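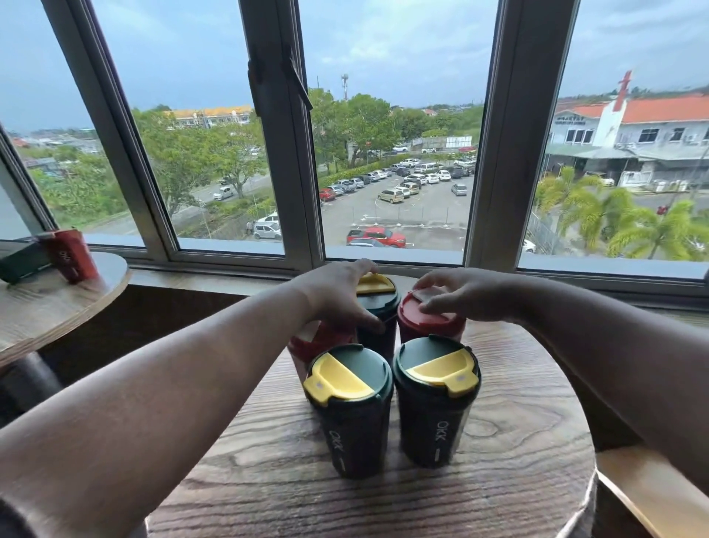

I need people for our open day in Plenisstead, and I'd love it if you were one of them. We build robots that handle everyday stuff with two hands, and the job we're showing off this time is takeout cups – lids, sliders, little tabs, all the fiddly bits. The ones we use say OKK down the side, and the green ones have a flip lid with a yellow slider on top, so you get a good feel for how much your own fingers do without asking you first. Try one with your eyes shut and you'll see what I mean!

So what would you be doing? You'd come in for 2 hours and sit at one of the round tables. You'd open and close cups, sort them, and move them from one spot to another while visitors watch. After that we run the same thing on Vergara, our robot, and you get to tell us (and them) where it did something you never would. Be blunt. I mean it.

You don't need to know a thing about robots. I'm looking for all kinds of hands – big, small, left-handed, stiff in the morning, whatever you've got. You do need to be 18 or over and okay with strangers looking over your shoulder and asking questions. If you like talking, even better, I have a couple of longer spots for people who'd enjoy explaining things to school groups.

It pays $146 for the session plus your bus fare from Bonderville or Vorthorpe. Lunch is on us. There are 11 spots and I'd like to fill them early so we can fit in a quick practice run.

To sign up, use the contact form on this site and put "cups" in the subject line. Tell me which hand you write with and whether mornings or afternoons suit you better. Please get it to me by 23 Aug 2022 – I'll write back to everybody, including the folks I can't fit in this time.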